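Slide 7. Folding printed jerseys
Speaker: Noel Belmonte, Dizon

Pick up from Jomar's slide on plain tees. Same fold order, different problem: the print is stiffer than the knit and pushes the crease off line.

Method used at Drekthorpe: lay flat, smooth the hem, bring the lower panel over the upper, press along the crease with the flat of the hand. Six seconds per press. Do not iron over lettering.

Returns for creased print went from 95 a month to 6 on a run of 500. Say this slowly.

If asked: a crease across the number is acceptable for up to one week in the bin. Longer storage needs tissue between the layers. 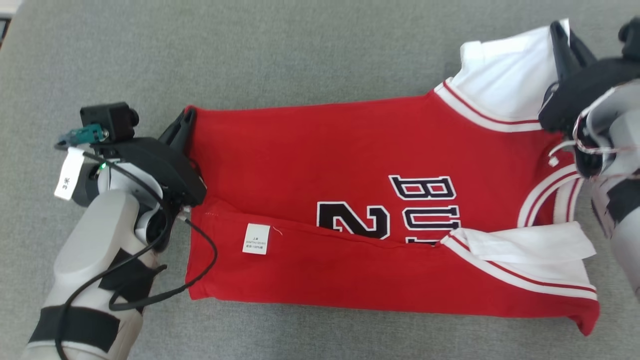

Red jersey, lower panel folded over. Crease crosses the lettering; care label exposed.

Point to the striped trim at neck and armhole. Trim is the alignment reference for the second fold. Next slide: Stusura bins.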